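Teleoperate first, argue later

The case for hand-guiding an arm is that the operator feels the load. That holds on a bench. In a simulated house there is no load to feel, and remote control is the only way to give a demonstration. My complaint is with how we score it. At Dukesdale we kept 13 of 18 door and tidying runs, and dropped the slow ones. The slow runs had the corrections in them.
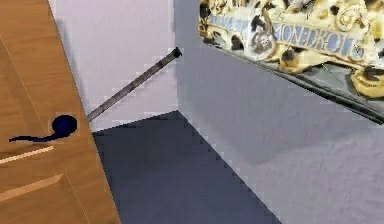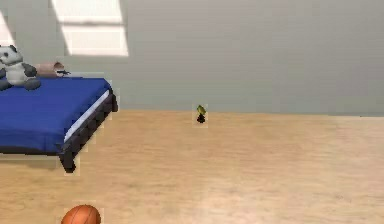
Simulated interior: the door with its lever handle, then the bed and the open floor.

Mateja Nikolaidis disagrees: slow runs teach hesitation, and a policy trained on them will stop in front of every handle. She would keep the corrections and cut the pauses before them.

I would accept that if the cutting were done by the operator, on the same day. A script can't tell a pause from a decision.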